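Wando Robotics Club — Workshop Notebook
Bench 2, November
Entry: flap task, fingertip clearance and card order

Purpose of this entry. The club has adopted a children's guessing game with hinged cards as the manipulation exercise for the winter round of the Voltgate student challenge. The arm must lower a named card without disturbing the cards beside it. This entry records the state of the bench, the settings in use, and the points that remain open for the software and mechanical groups.

Setup. The board stands on the white table, and the arm approaches from the player's side. The stepped white fingers have been kept for this work. The narrower pair was considered and set aside until the approach path is settled. Members are reminded that the fingers are to be nearly closed during the approach, so that the two tips act as a single pusher. A wide opening brings the outer faces too close to the neighboring cards.

The present task uses the top row only. The flaps of the lower rows remain down and are treated as a fixed surface in the planner. Labels are in French, and the target list in the control program follows the printed names: Chat, Vache, Lion, Girafe, Singe, Pieuvre and so on. Colleagues who work on the speech input should keep these spellings and should not substitute English names in the file.
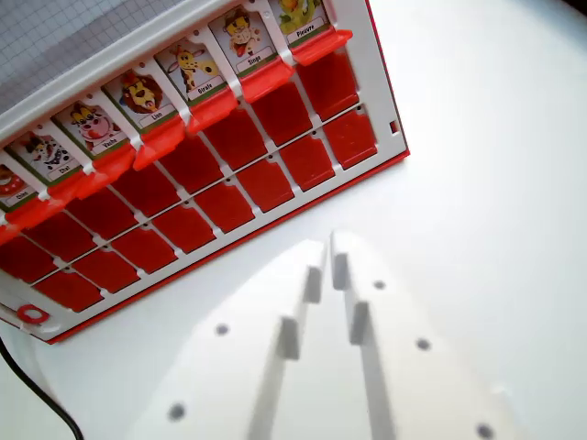
Photo: Wando Robotics Club, wrist camera. Reuse with credit.

The red tabs under the cards give the clearest edge for locating each hinge. The first version of the detector looked for the card artwork, and it was easily confused where two animals shared similar colors. The second version, written by the Gebretsadik group, finds the line of tabs first and then divides it into equal positions. The second version is now the default. The earlier one is kept in the archive folder and should not be called from the main program.

One difficulty remains with the tabs. They are glossy, and under the ceiling lights a bright patch may be read as a gap between two positions. The exposure setting has been lowered to 636 on the club's internal scale. Please do not return it to automatic without a note in this book.

Approach path. The planned path brings the tips in low, toward the bottom edge of the board, and then raises them in front of the lower rows. It was chosen over a descent from above after discussion in the mechanical group. A descent from above would pass over the gridded panel and its red clips, and the clips are easily knocked out of place. The low path is longer, but it leaves the upper half of the board alone.
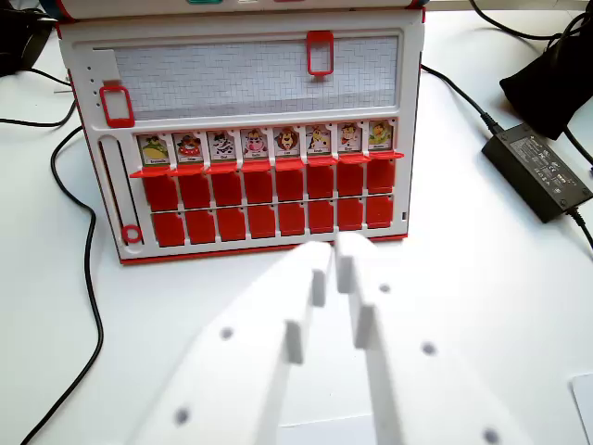 Wando Workshop Notebook, vol. 2, p. 121

Cables. The bench rules apply to this exercise as to any other. Black cables run on both sides of the board, and the adapter at the right is within reach of a careless elbow. Members changing the board position are asked to check that no cable lies under the front edge — a slight lift at one corner is enough to spoil the calibration. The Drokitz clamps ordered for the table edge have not arrived. Until they do, the layout is to be checked by hand before each session.

Start states. The planner accepts a start state in which any card of the top row is already down. The state is entered from left to right as a string of eight characters, U for up and D for down. With the last position down, the entry reads UUUUUUUD. The lower rows are not entered. 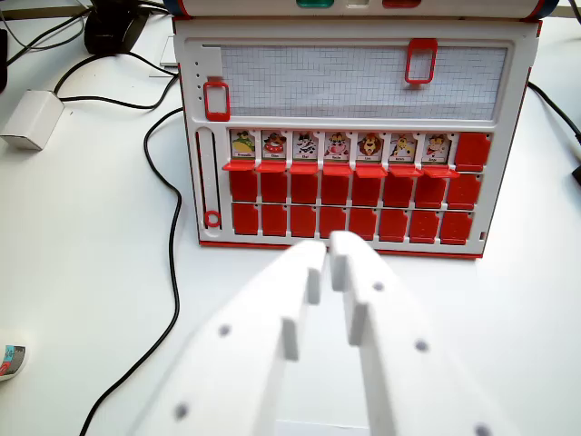

The string must be confirmed by a second member before the arm is enabled. A wrong entry does no damage in itself, but it sends the fingers to a card that is not standing, and the log then shows a missed contact that is hard to tell apart from a true positioning error. Several entries in the October log are doubtful for this reason and have been marked as such.

Log size. The contact log is limited to 3,000 lines per file. When the limit is reached, the program opens a new file under the same session name. Both files are to be copied to the shared drive.

Open points:
Speed limit for the final part of the approach, to be set by the mechanical group.
Behavior when a neighboring card moves — stop at once, or finish and report.
Middle row: no work until the top row procedure has been signed off.

Bench closed at 5:40 p.m. Arm parked, power off at the wall, board left in position for the next session.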